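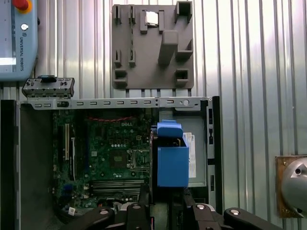
Desktop computer with the side panel removed.

Print this page
E-mail this page

Care of Football Equipment at Home

Duvavance Youth Football, Equipment Office
Revised 5/11/24

The following guidance applies to all helmets, shoulder pads, girdles, jerseys and pants issued by the league, and may be used for family-owned equipment of the same kind. The league issued 428 sets last season. Most of the equipment that could not be issued again had been damaged in storage or in washing, and very little of it had been damaged in play.

Families who have received a printed copy of the earlier sheet should discard it. The sections on helmets and on stain removal have been rewritten by Shobha Pai, equipment manager, and the table of detergents has been dropped.

After every practice

Empty the bag the same evening. Equipment left in a closed bag overnight will smell by morning, and equipment left in the trunk of a car over a weekend may need to be washed twice. Stand the shoulder pads upright on a chair back or a wide hanger with the straps undone. Set the helmet on a shelf with the opening facing up and the chin strap hanging outside. Cleats should be unlaced halfway and the insoles pulled out.

A small fan pointed at the pads will dry them by morning in most homes. Do not place any item on a radiator, in front of a space heater or on a sunny dashboard. A garage is acceptable in dry weather. Basements with a damp floor are not.

Mouthguards are to be rinsed in cool water, brushed with an ordinary toothbrush and put away in a vented case. Hot water will change the shape of a fitted mouthguard, and a guard that no longer fits must be replaced before the next practice.

Helmets

Wipe the shell with a soft cloth and warm water containing a few drops of dish soap. Wipe again with plain water and dry with a towel. Removable liner pads may be taken out and washed by hand in the sink, then laid flat on a towel. Before removing them, make a note of which pad came from which position. Pads from two players' helmets should never be washed together in the same sink.

The following are not to be used on a helmet: bleach, window cleaner, paint thinner, nail polish remover, citrus-based adhesive removers, and any spray not listed in the manufacturer's booklet. Old stickers may be loosened with a warm, damp cloth held over them and then rolled away with the thumb. If a sticker will not come off, leave it. The equipment office has the proper tools.

Players may not paint a league helmet, drill it, or change the face mask. Hardware is checked and replaced only by the office. A family that finds a loose screw, a crack of any length, or a liner that no longer holds air should stop using the helmet and bring it in.

Shoulder pads

Shoulder pads are cleaned by hand. Fill a bathtub or a large utility sink with lukewarm water to a depth that covers the body of the pads, add a quarter cup of mild laundry detergent, and soak for 30 minutes. Work over the inner padding with a soft brush. Drain, rinse with the shower head until the water runs clear, and stand the pads in the tub to drip before moving them to a hanger. Drying may take two days, so this is best done after a Saturday game.

Once a month during the season is sufficient. Between washings, a cloth dampened with equal parts white vinegar and water may be passed over the inner padding. The smell of vinegar fades as the padding dries.

Check the laces, buckles and elastic straps while the pads are wet and clean, when worn stitching is easiest to see. Replacement laces are available at the office without charge.

Jerseys and pants

Remove all knee, thigh and hip pads before washing. Close zippers and hook-and-loop fasteners, as open fasteners will pull threads from the jersey mesh. Turn the jersey inside out to protect the numbers.

Wash in cold water on the gentle cycle. Colors and whites are to be washed apart, including white pants with colored stripes, which should go with the whites in cold water only. Do not use fabric softener or dryer sheets. Hang the jersey to dry – the dryer will crack the numbers and shrink the collar.

Stains

Mud. Let it dry completely. Brush off as much as possible outdoors, then rinse from the back of the fabric under a cold tap.

Grass. Mix one part white vinegar with two parts water, dab it on, and leave for 30 minutes. Rub in a little liquid detergent with an old toothbrush before the item goes into the machine. Repeat if needed before drying.

Blood. Cold water only. Rinse as soon as possible, then soak in cold water with a spoonful of table salt. Gloves should be worn when handling another person's uniform.

Paint from field lines. Most field paint is water based and will wash out if treated the same day. Paint that has been through a dryer is usually permanent.

Helmet marks on the shoulders of a jersey. A paste of baking soda and water, rubbed in gently and rinsed, will lighten most of them.

Footballs

Leather balls should be brushed dry with a stiff brush. If they are muddy, a barely damp cloth may be used, followed by a night at room temperature away from heat. Never soak a leather ball. Composition and rubber balls may be washed with soap and water. When inflating any ball, wet the needle first and insert it straight. Footballs kept over the winter should be left slightly soft and brought up to pressure again in the spring.

Storage in the off-season

Everything must be clean and fully dry before it is put away. Use a cardboard box or a mesh bag; sealed plastic tubs are not recommended unless the lid is left ajar. Do not stack anything on top of shoulder pads. Helmets should be stored at room temperature, out of direct light, with nothing inside them. Cleats keep their shape if stuffed with plain paper.

League equipment that is kept at home over the winter must be brought in for inspection in February. Families will be told which day applies to their team. Items not presented for inspection cannot be worn in the following season.

Returns and charges

Equipment returned clean is accepted at the counter. Equipment returned dirty is also accepted – please do not hold it back for that reason – but a cleaning charge may be applied. The league set aside $4,000 for cleaning and minor repairs last year and expects to hold to that amount. No charge is made for normal wear, faded color, or damage from play.

Questions regarding fit should be addressed to the team coach. Questions regarding cleaning, repair or exchange should be addressed to Shobha Pai or to Thibault Chevalier at the equipment office during counter hours, which are posted on the office door and change when school is out.

Print this page
E-mail this page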